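Surnar flat-pack blind and stick bundle, 15 quid — quick review

Bought this for a small flat where the tools live in a drawer and the drawer no longer shuts. You get a mix of wooden sticks and thin metal strips, plus a ruler. Meant for model making, plant supports, mending blinds, whatever. I wanted it for plant supports and a kite. Took 2 days to come, no complaints there.

Wood first. Smooth enough, no splinters so far. One rod had a slight bend, rolled it on the worktop to check. Fine for tomatoes, not fine for the kite. Cuts cleanly with a small saw, and takes glue well if you rough the end up a bit.

Did all my sorting on the bed as the table was full. Long thin things roll about less on a sheet. Wood one way, metal the other, anything bent goes back to the plants pile.

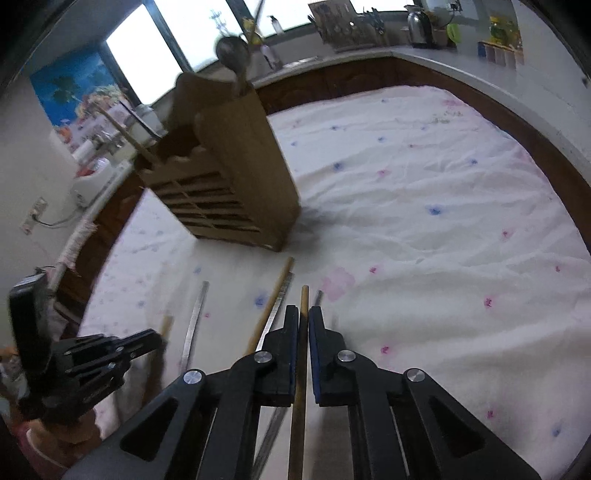 The metal is the weak part. Strips are thin and flex more than I'd like, and the ruler has a bit of a curve to it. Ok for marking a line if you press it flat with your other hand. I would not cut against it. Edges could do with a quick rub of sandpaper, one caught my thumb.

Storage — none included, so budget for that. I use a tall cardboard box, does the job but it leans when all the long stuff is on one side. The Zotavau set comes with a tube and costs 21, wich seems fair if you have nowhere to put things. Wood in that one is rougher though, my sister's has gone furry at the ends.

Would I buy again? For the wood yes. For the metal no, get a proper steel rule seperately.

Returns are 14 days, unopened only. 3 stars, maybe a bit more if you garden.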